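Open day at Drudia, 1st July
Pictures and notes from our visit

Well, I finally got to go! I'd been on the list for the Drudia open day since the spring, and when the email came through I told Yvette Boychuk to clear her afternoon, because she was driving. (She has the car with the working air conditioning. I brought sandwiches.)

For anyone new to this page: I go to robot things and put the pictures up afterward, with a few lines each so I remember what I was looking at. The Skullport gallery from last August has 61 pictures and took me forever to caption, so I promised myself I'd keep this one short. You're getting two. They're both from the laundry corner, the part I liked best, and everything else I'm just going to tell you about.

We started in the front hall with coffee and a talk by Gaétan Hiebert. He was funny and a little hard to hear over the fans. His subject was why clothes are such a pain for machines. A box stays a box when you pick it up, but a sweater turns into something else the second you touch it, and then again when you let go. So before anyone asks a robot to fold one, people do the job by hand, holding the same kind of gripper a robot would use, with a camera riding along on it. He said their target is 1,000 good takes for each kind of garment. Yvette whispered that she has done more than that in her own house and never got so much as a coffee for it.

Then it was upstairs to the bedroom setup, where the demonstration was all about handling knitwear on a bed. Marlene Zacharias talked us through it and answered every question I had, and I had a lot. She kept coming back to the grip: too little knit between the fingers and it slips away from you, too much and you drag the whole sweater along when all you wanted was the cuff.
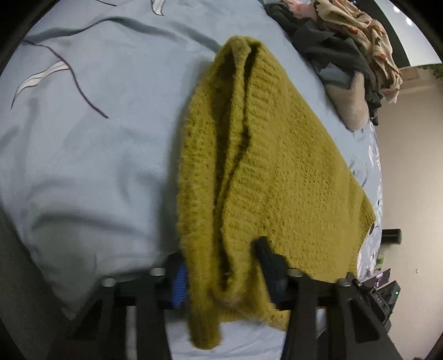
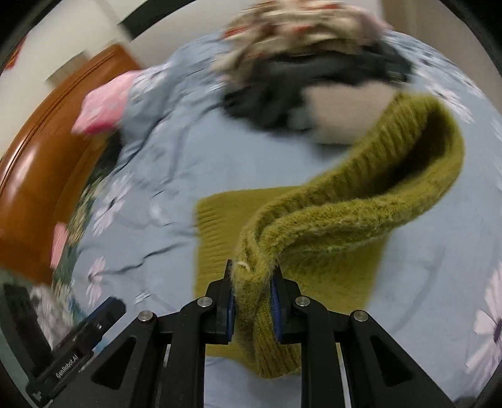 Fuzzy knit on the blue flowered sheet, both times with the gripper's two fingers on it. The second one has the better look at the ridged blue pad, and you can read GenRobot.AI down at the lower left.

I love how the knit looks from that close up, all ribs and shadows. In the first one it's spread out like a small hill, and in the second there's that big loop curling over above the jaws. I asked Marlene how you're supposed to tell a sleeve from a neck hole from that angle and she laughed and said, "Some days I can't either." I also like the heap of clothes at the back of the bed. Very much my own bedroom.

Visitors got a turn afterward, on dish towels. Mine went fine until the second fold, when I squeezed too early and got both layers at once, so my towel ended up as a sort of croissant. Yvette was annoyingly good at it. You hold your wrist a lot stiffer than you'd expect, and my forearm was sore that evening!

Other bits, no pictures:

The Kettani table had a little arm sorting buttons by size into trays. Kids were three deep around it, so I mostly saw the backs of heads.

Nulis, two doors down, had a floor cart that follows you. It followed Wendy Hulme all the way to the restrooms and waited outside for her. She has asked me to put that on the page, so there it is, Wendy.

Florence Chan ran the quiz and I got the number of visitors wrong by a mile. I said 200, the answer was 133. The prize was a tote bag and it went to a boy in a dinosaur hat.

If you're thinking of going next time, parking is behind the building and the sign for it is tiny. Wear comfortable shoes, there are stairs everywhere (they do have an elevator, ask at the desk). And get up to the bedroom setup early, the room only holds a small group and the line was out to the landing by the time we left.

Yvette has pictures of the cart on her phone. I'll add them once she sends them over.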